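Drondbridge Tenants' Group Questions Lyons Claim That Reusable Bags Have "Solved" Store Waste

DRONDBRIDGE, 3rd July – The Drondbridge Shoppers' Forum today asked the grocery chain Lyons to publish the numbers behind its claim that its reusable bag program has "solved" carrier bag waste at its stores. The Forum says the evidence released so far would not persuade a careful reader.

Lyons announced in June that it had stopped handing out thin plastic bags at checkout. The announcement counted every thin bag no longer given away as a bag saved. It did not say how many heavier bags were sold in their place, what those bags weigh, or how often customers bring them back.

"We would love for this to be true," said Rui Simões, who wrote the Forum's response. "But a bag is only reusable if somebody reuses it. Lyons has told us what it stopped giving away. It has not told us what it started selling."

The Forum put its own questions to shoppers in June. Of 1,170 people who answered, 194 said they bring a bag from home on every trip. Another 400 said they had bought a new reusable bag in the past month while already owning several. The Forum does not claim that its survey speaks for every customer – people who fill in a form about shopping bags are likely to care about them more than most – but it notes that Lyons has offered no survey at all.
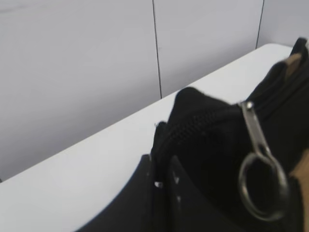
The response also takes issue with a report on the program prepared for Lyons by the consulting firm Devex. The report assumes that each bag will be used 200 times before it is thrown out. It gives no source for that number, and it does not look at what happens if the real figure is lower. Handles, seams and zippers are not discussed, although shoppers told the Forum that these are the parts that fail first.

"Two hundred trips is a lot of groceries," Simões said. "If you shop once a week, you're talking about nearly four years with the same bag. Maybe some people do that. I'd like to see the page where Devex checked."

The Forum is asking Lyons to release monthly sales of reusable bags by store, to state the weight and fiber content of each bag it sells, and to offer repairs or a take-back bin at its Drondbridge and Grindberg locations. It is also asking the company to drop the word "solved" from its store signs until those figures are public.

The Forum is not calling for thin plastic bags to return. Its members disagree on whether a charge at checkout changes habits, and the response takes no position on the question.

Copies of the full response, with the survey questions, are available from the Forum on request.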